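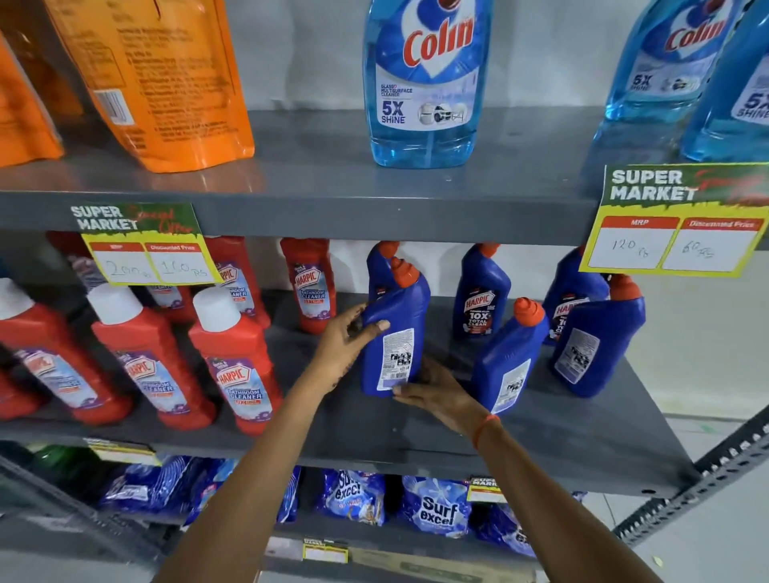
Drellamum collection group, minutes, 6 Sep 2018

Present: Shuk-fan Chuang (chair), Tien-fu Hsu, Lai-ching Chow, Kamrul Ekanayake (minutes). Apologies: Cheuk-hei Yen, at Brorkbridge, looking for a key.

1. Last minutes. Approved once Tien-fu's name was spelled right.

2. Count. We have 800 usable shelf examples. Lai-ching threw out 11 more in which the wearer stopped to read the label. Kamrul said people do read labels. Chair said not on our time.

3. Two-handed picks. Tien-fu wants more of bottles turned back to front, as the model still believes every bottle faces the shopper. Agreed: 3 sessions on cleaning products, then detergent packets. Nothing to be straightened between takes. Lai-ching asked that this be minuted with Tien-fu's name next to it.

4. Price tags. Chair asked whether tags hanging over the stock should come down. Long discussion. They stay up.

5. Sturnton. Wants the set by January. Noted without enthusiasm.

Actions: Lai-ching to redo the labeling guide, page 9 especially. Kamrul to ring Cheuk-hei about the key.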